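From the Burnby Clothes Bank: what we've learned about winter donations

Well, here we are again, with the nights drawing in and the porch at Burnby filling up with bags faster than we can carry them through. Thank you, all of you. It has been a lovely autumn for donations, and since the last newsletter we have sent out 782 parcels of warm clothing, a figure that made us all stop for a cup of tea and a rather nice lemon cake when it was read out. We had hoped for 900 by the end of the season and I think now we may very well get past it, and if the cold weather comes early (as my knees tell me it will) then even 1000 would not surprise me.

A good many of you have written in to ask what we would most like this year, how it ought to be packed and whether it matters if a jumper has gone a bit bobbly. So I have put down what I can, in no great order, and I hope you'll forgive me if I wander.

What we are short of

Men's things, always men's things, and the larger sizes in particular. We are doing splendidly for toddlers and have more small bobble hats than Burnby has small heads, but a grown man who needs a thick pair of jogging bottoms and a fleece to go over them may well have to come back twice. Teenagers are the other gap. They shoot up over the summer and by October nothing meets their ankles, and plain hooded tops and sweatpants in grey, navy or black are gone almost as soon as they are on the rail. If your own lot have grown out of theirs, do think of us before the loft.

Socks, too. New ones only please, in their wrappers if possible. Thermal vests are welcome in any size at all, and so are gloves, as long as both of them come.

About the bobbles

Please don't worry about a bit of bobbling! A fleece that has been washed a great many times is often a softer thing to wear than a new one, and we have two little battery shavers that tidy up the worst of it. What we can't use are tops with broken zips, anything with a scorch mark, and trousers where the elastic has given up altogether. We used to mend waistbands ourselves but it took whole afternoons, and the queue of things waiting to be mended grew until it had its own cupboard. Those pieces now go to the rag merchant, who pays us by weight, so nothing is wasted, but it does save us a job if you keep them in a separate bag and write RAGS on it.

Washing first, if you can

Everything that comes to us should be clean, and nearly everything does. For fleece, the kindest thing is a cool wash, inside out, with the zip done up and no fabric softener whatsoever. Softener coats the fibres and takes away a good deal of the warmth, and I am sorry to say I used it on every fleece I owned for the best part of my life before anyone put me right. Let it dry on an airer or over a door. A hot dryer makes the pile go hard and matted, and there's no getting it back after that.

If you haven't the means to wash things at home, tell us when you drop them off and we will see to it. The new machine, the Nendalska, is settled in at last in the back kitchen and it is very much quieter than the old one, which used to walk across the floor during its spin like somebody leaving a party.

Folding for the shelves

I have been asked for this more than anything, so bear with me. Our shelves are deep but not tall, and thick clothing folded into a square gives you a pile that leans, and then slides, and then you are picking it all up again. Long, low folds sit far better. Lay the garment out on a table, smooth it down with the flat of your hand, bring one side over to meet the other lengthwise, tuck in whatever is sticking out and then roll or fold again from there depending on how thick it is. Sweatpants want one leg laid over the other before you do anything else. Don't press the air out of fleece, by the way. It springs back the moment you let go, and you will only cross yourself.
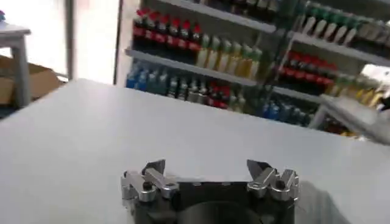
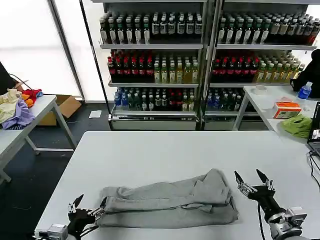
Bags, boxes and labels

We moved over to the Fleko boxes in June and I was a doubter, I'll admit it, having been perfectly happy with banana boxes from the greengrocer for as long as I can remember. But they do stack nicely and the lids stay on, and you can write on the ends in chalk pen and wipe it off afterwards. If you are bringing a large donation and would like to borrow a few, ask at the hatch and we'll send you home with some. Please bring them back, even if it takes you a while.

For smaller amounts an ordinary carrier bag is fine. A slip of paper on top saying what is inside and what size it is will make you our favourite person of the day. "Ladies, 16, mostly jumpers" is plenty. We don't need to know where it was bought, though I do enjoy the ones who tell us!

One thing I would ask is that you check the pockets. Since the spring we have found keys, a library card, a hearing aid battery, a child's tooth in a twist of tissue and 11 separate shopping lists, and while we do our very best to get things back to people, it is not always possible to tell which bag a coat came out of.

Opening times and the Christmas arrangements

The hatch is open in the mornings from half past nine until noon, as before. From December we shall also be there from four until six in the afternoon for those of you who are at work, and the outside light has been mended, so there is no more feeling your way along the wall. Please don't leave bags in the porch overnight. The damp gets into them very quickly and it is a great shame to lose good things that way.

The Arai café next door has kindly said that anyone dropping off a bag in December can have a hot drink for half price, which I think is terribly generous, and their cheese scones are worth the walk in any weather. They open before we do, so if you find you are early you will at least be warm.

If you know of somebody who could do with a parcel and might not like to ask, please have a quiet word with us. There are no forms to fill in and we only need a rough idea of sizes. We can deliver anywhere in Burnby and the lanes round about, and the bags we use for deliveries are quite plain.

The next newsletter will have the dates for the spring swap and, if I can find where I wrote it down, the recipe for that lemon cake.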